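January, and the evenings still dark by half past four, but I've had such a good day in the workshop that I hardly noticed.

I spent most of it on the little black gripper. Maritza Llanos rang just after breakfast to ask whether I'd done the pads yet, and I had to admit they were still in their envelope on the windowsill, where they've been since the parcel came from Dudek. So I made a pot of tea, put the radio on low and got on with it at last. The old pads had gone shiny and hard at the tips and wanted a good deal of coaxing with a thumbnail. I cleaned the faces twice, let them dry properly this time (I do learn, eventually), and pressed the new navy ones on with the bench clamp for 28 minutes, which is what the Muvivard sheet asks for, and who am I to argue.

The counter stood at 3493 closings when I took the old pads off. I've written it in the green notebook as well as here, because last spring I only wrote it on my hand.

After lunch I went round the screws, a dab of threadlock on each, and ran the fingers open and shut with nothing between them until they stopped ticking. There was still a tiny catch near the closed end. I slackened the left finger, nudged it over by less than a hair and tightened it again, and the catch went – such a small thing, and I was so pleased I told the cat next door. Then I fetched my bangle for a proper try. It's a rotten shape for a gripper, all curve and gloss, so it makes a good test.
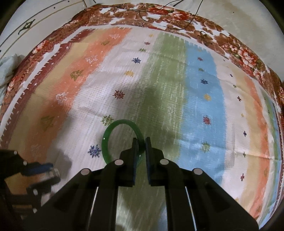
New pads on, and the green bangle between them.

The current reading at the grip is 823 now, a touch lower than before, and I think I'll leave it there until the glue has had a night to itself. Maritza would turn it up straight away, but she has always been braver than me, and she doesn't have to order from Trellinitz when something strips.

Tomorrow I must grease the slides, find the small hex key, and write to Lultix about a spare set of pads. It's almost 10 now and my tea has gone cold beside me, so I'm off to bed.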